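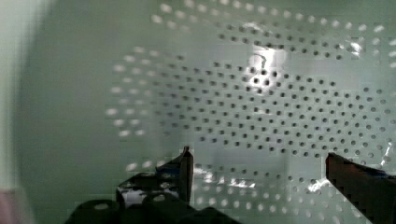 Our written rules for manipulation runs used to fill a binder. The current version fits on 3 pages, and most of what got cut was never followed anyway. I rewrote it over the winter at Sikow and it took effect on 12th March. These are the parts I would keep if I had to start over at another bench.

Rule one covers the wrist camera. Check its view before every block of runs, with the gripper open and close to something shiny. Glossy plastic throws glare, and a bright spot over a perforated part hides the holes that the grasp planner wants to see. If glare covers a grasp point, move the lamp. Do not touch exposure in the middle of a block - it makes the first half and the second half two different data sets.

Rule two covers layout. Every object on the table is on the sheet, including the ones nobody plans to pick up. 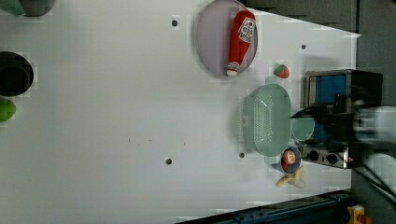
Photo: Sikow bench log

A toy strawberry or a banana counts as an obstacle until the task says otherwise. The mounting holes in the tabletop are the only fixed marks we measure from. Table edges are not used. We tried them in July and the numbers drifted between operators. Objects near the border of the overhead view are logged as partial, and a partial object can't be a target.

Of the 1,459 runs I went back through, 798 had a complete layout sheet. The rest are usable for motion data and little else.

Rule three covers cables. Leave slack at the wrist, bundle behind the elbow, and keep the bundle out of the pick area. Jog the arm through its full reach by hand speed before the first run. The Clillent checklist has 54 items, and this is the one I see skipped most.

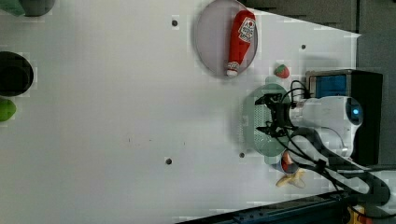

Gripper over the colander, overhead view.

Rule four is about stopping. Anyone in the room can call it, and the run is marked void with no discussion. Restart from the home pose, never from where the arm stopped. Bergeron allows a resume in place below a set speed. I don't.

Next on the list is a naming standard for objects. "Cup" currently means two things in our sheets, and the Stindar import script treats them as one.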